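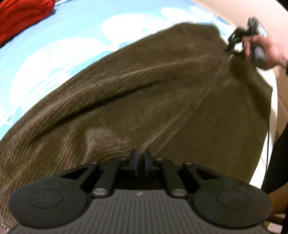
Handheld gripper, fingertips slipping on corduroy
Destbridge Makers Forum > Grippers and End Tools

wobblejoint
Left unit of my pair drops thick cloth. Right one holds a corner all day. Fingertips are Daltau, 3 months old, maybe 200 folds on them. I cleaned the pads and snugged the pivots on Wednesday. Now it drops cloth more neatly.

pinchpoint80
How snug? If the linkage doesn't fall open under its own weight, you've built a nice paperweight. Back each pivot off until it swings, then a dab of thread lock.

greasegun_gus
Disagree. Loose pivots let the tips cross. Leave them alone and swap the tips. Corduroy eats them.

pinchpoint80
At 200 folds? Mine went past that on denim.

greasegun_gus
Denim doesn't have ridges, and you once ran a belt until it was string.

tapedout
Did you re-zero after tightening? The Emeck board keeps the old closed position, so it thinks it's shut while there's still a gap.

wobblejoint
I did not re-zero. I will be quiet for a bit.

wobblejoint
Re-zeroed, backed the pivots off a hair — holds corduroy now. Ordered Tsoukalas tips anyway.

greasegun_gus
So it was the tips.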